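Otra vez me sale la publicidad de Drultow, la aplicación que promete decirte quién te ha bloqueado y quién te ha dejado de seguir. Abro hilo porque ya van varios conocidos que me preguntan si funciona.

Lo primero que pide, antes de enseñarte nada, es tu usuario y tu contraseña. No te manda a la pantalla oficial de la red social, te los pide en su propio formulario. Yo ahí ya habría cerrado.

Pero quería ver hasta dónde llegaba, así que abrí una cuenta de usar y tirar con 7 contactos, todos avisados. Le pedí a Refugio Ocampo que me bloqueara por la mañana. Los demás, quietos.

Resultado de Drultow al cabo de 2 horas: "¡40 personas te han bloqueado!". Con siete contactos. Me gustaría conocer a las otras treinta y tres.

Para ver los nombres hay que pagar 669 pesos al año. La prueba gratuita existe, pero te pide la tarjeta igual, y el botón de cancelar no lo encontré ni en el móvil ni en la web.

Pagué (sí, ya lo sé). La lista mezclaba cuentas desactivadas, cuentas que no he visto en mi vida y a Eduardo Salazar, que estaba en ese momento escribiéndome desde la cuenta supuestamente bloqueada.

Refugio, que sí me había bloqueado, no aparecía.

¿Se puede saber si alguien te bloqueó? Más o menos, y sin instalar nada. Buscas el perfil desde tu cuenta y luego desde otra, o le pides a un amigo que mire. Si él lo ve y tú no, blanco y en botella. Si no lo ve ninguno, lo más probable es que haya cerrado la cuenta o cambiado de nombre.

Lo de las reseñas merece mención aparte. Cinco estrellas, todas de septiembre, todas con la frase "me ayudó a descubrir la verdad". La misma frase sale en las de Kumudik, que promete lo mismo con otro logo. Que cada cual piense lo que quiera.

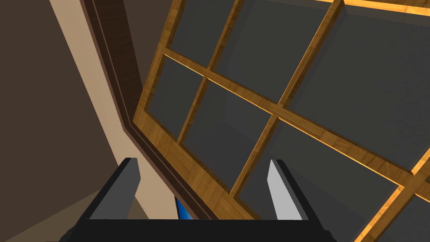

Khairul Ngui me contesta que él lleva meses con Kumudik y que "algo acierta", que le avisó de dos primas que lo habían quitado.

A ver, Khairul: si te dice cuarenta nombres, alguno te habrá quitado. Pásame la lista entera y contamos también los fallos.

Si ya le diste tus datos a cualquiera de las dos: cambia la contraseña, cierra todas las sesiones abiertas y revisa en la configuración qué aplicaciones tienen acceso. Borrar el icono del teléfono no quita el permiso.

He pedido el reembolso. De momento, respuesta automática y un cupón de descuento para renovar.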